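October 31, 2021. Tray cell, Haststead bench

Spent the morning on the right arm, which has been dragging its cable again whenever the elbow folds (I knew I'd been lazy with those ties in September!). Re-tied it, left slack for the wrist, and ran the warm-up 15 times with no snag. Left arm stays parked over its side of the table until I get to it.

Checked the finger screws too, all fine, and wiped the wrist camera. Tray height in the Hendiso config was still 38 mm from the old fixture, so I re-taught it and saved that as job 533. Job 598 is the old one, please don't load it!

The power supplies and cables under the near edge still want a proper shelf. Next time, if the Tratex brackets ever show up.
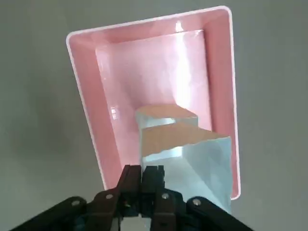
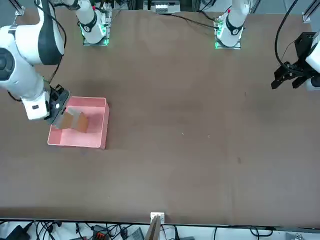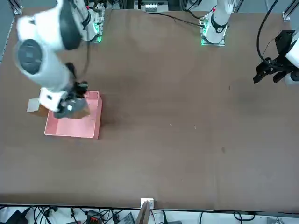
Pink tray at the right arm: wrist view first, then two from the fixed camera with cardboard in the gripper.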